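Bench notebook, Sumden workshop, September
Play kitchen set, layout and surface checks
Entry by A. Mwakalinga. Also in: Kibet Wanyama (morning), Neema Makokha (from 13:30)

09:10. Carried over from the last entry: the color list for the play kitchen still has "green" against four different things. Bent asked for it to be fixed before anything goes back in the bin. Working names from now on: pale green for the colander, the spatula and the matching bowl, bright green for the small lumpy one. Blue bowl stays light blue. The big plate has been written up as gray, mauve and lavender by three people, and it depends on the light. It goes in the list as "large plate, light" and we leave the color out.

09:25. Wiped the table with the damp cloth, then dry. Left it 16 minutes before putting anything down. Last time the bowls went on too early and left rings that showed up under the overhead light all afternoon.

Toaster oven goes on the right. It is the heaviest thing in the set and the only one that marks the table when it is dragged, so lift it, two hands under the base, and check the underside for grit first. Kibet found a grain of something stuck there and scraped it off with a fingernail. No scratch that I can find.

Cookware stays toward the left, food wherever there is room. Not strict. The one thing I do want kept is a clear gap between the colander and the oven, wide enough for a bowl.
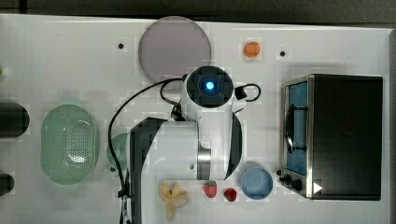 10:05. Food pieces. The banana bunch sits stable on its fingers and does not need anything under it. Strawberries roll if the table is bumped, but they do not go far, the leafy end stops them. The orange one rolls properly. Nudged it by hand from near the back edge and it traveled 5 inches before stopping, then 3 on the second try in the opposite direction. Table may be slightly out of level front to back. Put the short level on it: bubble touches the line but does not cross it. Not adjusting the feet today, Adelino has the wrench.

Keep small round things away from the mounting holes. A strawberry will not go through but the rim of the hole catches it and it stops in a place that looks deliberate. Kibet suggested plugs. Plugs stand proud of the surface, we tried that in the spring and the bowls rocked on them. Leave open.

10:40. Colander. Measured nothing new, the dimensions in the Plallska sheet still hold. Checked the base for flashing in the perforations with the loupe. Two holes near one end have a thin skin of material on the edge. Did not trim. If they are trimmed on this one they will have to be trimmed on the spare, and the spare is at Koech.

Static is the real nuisance with it. Lint sits in the holes after wiping with the dry cloth. Soft brush works, cloth makes it worse. Add brush to the kit list.

11:15. Weighed the full kit minus the oven, all in the gray tray, tray tared out: 1,949 g. Bent's sheet has a blank in that box so there is nothing to compare it to. Use this as the reference. If a later weighing comes in low, something has been left behind; look under the oven first, then in the pan box.

Break.

13:30. Neema in. Moved the pan over to the left side and put the spatula across it. She wanted the head of the spatula down on the table and the handle up over the pan, on the grounds that this is how people put a spatula down when they are busy. I had it the other way in the old layout sheet. Tried both. With the head in the pan the handle end tips as soon as the pan is moved. With the head on the table it stays put. Neema's way goes in the sheet.

Pan: dark inside shows fingerprints. Handle it by the outside of the rim. There is a faint arc on the cooking surface that I took for a scratch, came off with water.

14:20. Straining step, red piece into the colander. The rim is smooth enough that nothing catches on the way in. The colander shifts on the bare table if its side is pushed. Options:

- thin silicone dots under the base, clear. Neema has some from the Plustance order.
- leave it and accept the shift
- damp the underside. No. Rings again, see 09:25.

Trying the dots next session, on the base rim only so that the perforations stay open. They have to come off clean, so stick one to the spare bowl overnight first and look for residue.

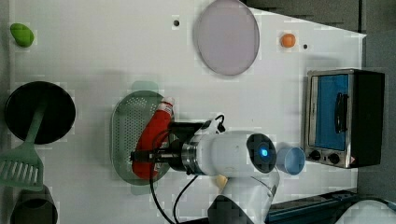 Afternoon layout. Colander mid-table, spatula across the pan at left, toaster oven at right.

14:55. Oven door. The blue interior reads well from above through the glass and is useful for lining up, since nothing else on the table is that color except the light blue bowl, and that is a lot paler. The handle runs up and down the middle of the door. I had "handle across" in the parts list, which sent Adelino looking for a different oven. Corrected to "handle, vertical, black."

Knobs: one has a little more play than the other. Wrote down which on the masking tape on the tray. Warning label near the bottom corner is starting to matter because people pick at it. Please do not pick at it.

15:30. Adelino back with the wrench. Quarter turn on the rear left foot. Repeated the orange test, one push: shorter roll, did not write the distance down in time and he had already picked it up. Redo next session with a ruler taped to the table.

15:50. Packing order for the tray, replaces the old one:
Large plate flat on the bottom.
Pan on the plate, cloth between them.
Colander upside down in the pan, not the right way up. It jams.
Bowls nested, light blue inside pale green.
Food in the bowls, banana bunch last and on top.
Spatula down the long side.
Oven separately, door taped with the low-tack tape.

Tape goes on the metal only. It lifted a bit of the lettering on the old timer and I would sooner not find out what it does to the label.

Open items
Brush for colander (Neema)
Residue test on silicone dots (me)
Ask Koech whether the spare colander has the same skin on the end holes (Bent)
Roll test after leveling (Kibet)
Parts list reprint with corrected color names and oven handle. Bin the copies in the drawer, there are at least two versions in there and one has coffee on it.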